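Textiles de maison : Güler et Traston lancent une filière de reprise et d'entretien du linge de lit

COMMUNIQUÉ DE PRESSE
Conditz, septembre

La maison Güler, spécialisée dans le linge de lit et les jetés tissés, et la blanchisserie industrielle Traston annoncent l'ouverture à Conditz d'un service commun de reprise, d'entretien et de réparation des textiles de chambre. Le service sera accessible aux particuliers dès le mois d'octobre, puis aux hôteliers et aux gîtes de la vallée de Brurkow au printemps.
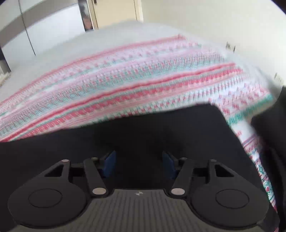 Le dispositif repose sur un principe de dépôt. Les couvertures, couettes, draps-housses et dessus-de-lit sont remis au comptoir de Conditz, examinés par l'atelier, puis orientés vers le lavage, la reprise des coutures ou le recyclage de la fibre. Les articles d'autres marques sont acceptés aux mêmes conditions que ceux de la maison Güler. Un devis est remis avant toute intervention payante.

Les deux partenaires ont investi 300 000 euros dans l'aménagement des locaux, situés dans l'ancienne teinturerie de la rue des Foulons. Le site emploiera 47 personnes à pleine activité, dont une partie rejoindra l'atelier de réparation à l'issue d'une formation interne aux techniques de remaillage et de rentrayage.
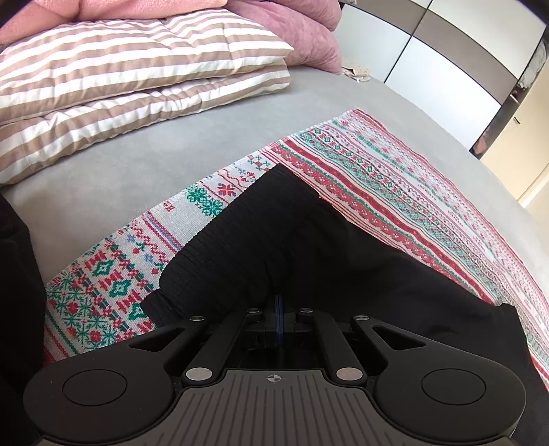
L'entretien des pièces tissées à motifs fait l'objet d'un protocole distinct. Les essais menés l'hiver dernier par Traston ont porté sur la tenue des rouges et des verts, teintes réputées difficiles lorsqu'elles voisinent avec un fond clair. Le lavage est désormais conduit à basse température, avec un essorage réduit et un séchage à plat. Les clients qui souhaitent laver leurs jetés à domicile recevront une notice reprenant ces consignes.

Une offre de location longue durée complétera le service. Elle comprend deux parures par lit, leur remplacement périodique et la réparation des accrocs courants. Les établissements de Brurkow qui en feront la demande avant la fin du mois de novembre bénéficieront du tarif d'ouverture.

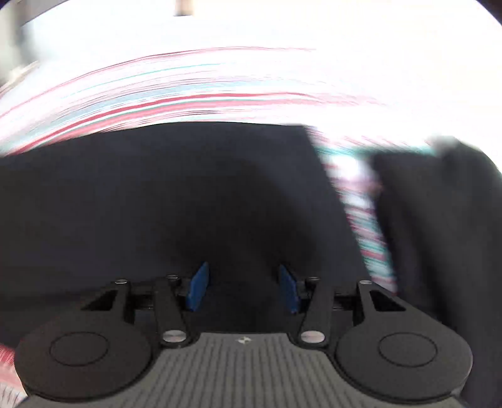
La maison Güler poursuit par ailleurs le développement de sa gamme de coordonnés, dont les coloris seront présentés à Conditz lors de l'ouverture du comptoir. Le nuancier, resserré pour faciliter les réassorts, fait une place nouvelle au bleu mat. Il sera décliné en taies et en housses de couette – le gris restant la teinte de base des draps-housses.

Le comptoir proposera enfin une sélection de pièces de seconde main, remises en état par l'atelier et vendues avec une garantie de deux ans sur les coutures. Leur prix sera inférieur de 70 % au maximum à celui des pièces neuves équivalentes, selon l'état et l'ancienneté. 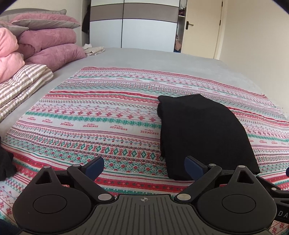 Jeté à bandes horizontales et motifs géométriques sur drap-housse gris clair.

Informations pratiques
Le comptoir de Conditz sera ouvert de 9 h à 18 h. Les dépôts supérieurs à dix pièces se font sur rendez-vous.

À propos de Güler
La maison Güler conçoit et distribue du linge de lit, des plaids et des jetés tissés destinés aux particuliers et à l'hôtellerie indépendante.

À propos de Traston
Traston exploite des blanchisseries au service des hôtels, des résidences et des établissements de soins.

Contact presse : service communication de la maison Güler, Conditz. Dossier et visuels sur demande.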